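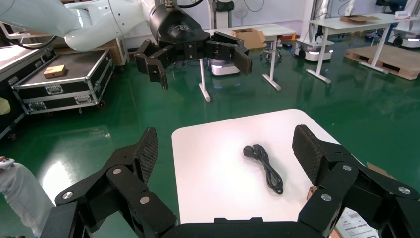 El sábado por la mañana me puse con los cables. Llevaba meses aplazándolo. Todos acababan en la misma caja y, cada vez que hacía falta uno de corriente, tocaba vaciarla entera.

Primero los separé por tipo: corriente, red, vídeo y USB. Los pelados o con la clavija floja van al punto limpio. Después enrollé los que se quedan, sin apretar. Antes los doblaba en ocho y los cerraba con una brida, pero así se marcan y luego no hay quien los estire. Ahora uso tiras de velcro Trosard, que vienen en rollo y se cortan a medida. El paquete trae 2 rollos y me ha sobrado casi uno.

Los de corriente negros son todos iguales, así que les pongo una etiqueta junto a la clavija con el largo. Las de papel se despegan; las de Grekex, de momento, aguantan.

Me falta decidir qué hago con los cargadores viejos. Hay uno de 70 W que no sé de qué aparato era. Lo guardo hasta abril y, si no aparece el portátil, fuera.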